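How do I stop my craft table top from getting wrecked?

Asked August 20, 2013 in Home & Hobby

I just moved my sewing and card making stuff into the spare room here in Filley and I am so happy to finally have a place for it! The table has a white top and I love how bright it is, but I'm scared of glue and knife marks. I keep a brown mat on part of it. Is that enough, or should I cover the whole thing?

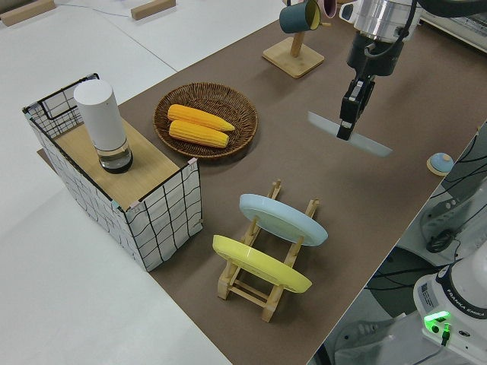 Gesness: Cover the part you cut on and leave the rest bare! I've had a white table for 12 years and the bare side still looks great. Wipe up glue while it's soft, with warm water and a drop of dish soap, and go easy on scrubby pads (they dull the shine and then every bit of ink sticks). Lift your mat once a week and clean underneath too. Grit gets in there and scratches like crazy when you lean on it. Have fun in the new room, I remember how great that felt!

1 person found this helpful

Wolde: get a bigger mat

Zatus: I like a full cover, but I paint as well as cut. Clear vinyl off the roll from the fabric store works great for me. Let it lie flat overnight before you trim it or it'll curl up at the corners. For old glue spots, try rubbing alcohol on a cotton ball, and test it under the edge first. It took dried craft glue right off mine in March, I was thrilled!! Super glue is another story, I still have one blob by the window side.

Views: 1,572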